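## Lirnero phone camera: worth it over last year's?

**marmalade_kev**
So I've had the new Lirnero for a couple of weeks and I'm torn. Daylight shots are lovely, but the zoom is mush past 20x and the night mode takes forever. Paid 400 for it. Anyone else?

**tibarra**
Telmo Ibarra here, I moderate the Kolley board as well. Turn off the scene booster, it oversharpens everything. Mine's been great since February!

**pixelpudding**
Disagree, sorry. I left it on and my dog finally has whiskers (the old phone gave him a sort of beard). The battery's the real letdown, down from 100 to 24 by teatime.

**marmalade_kev**
Tried it off just now, still mush. Portraits do look better though, so ta for that.

**odd_socks**
Different question: how's the screen for colour? Everything looks washed out on my Prarkodano.

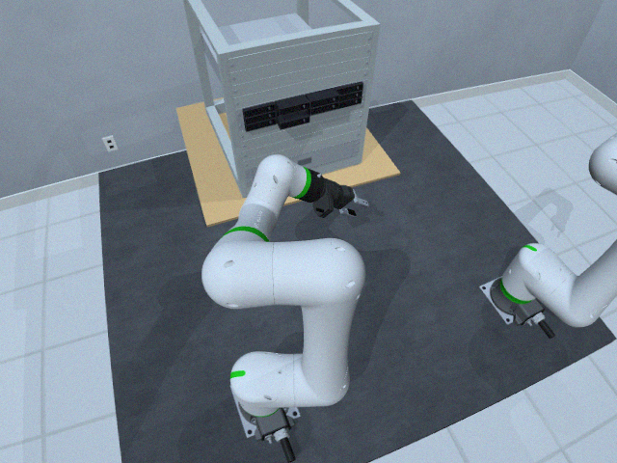
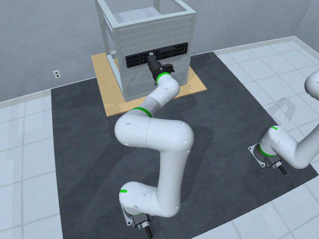
### Page 2

**tibarra**
Switch the display to Natural, odd_socks. Vivid does funny things to greys.

**pixelpudding**
Or buy a Marín and stop fiddling with menus :)

**marmalade_kev**
Not at that price! Keeping the Lirnero for now, I'll see what the next update does to the zoom.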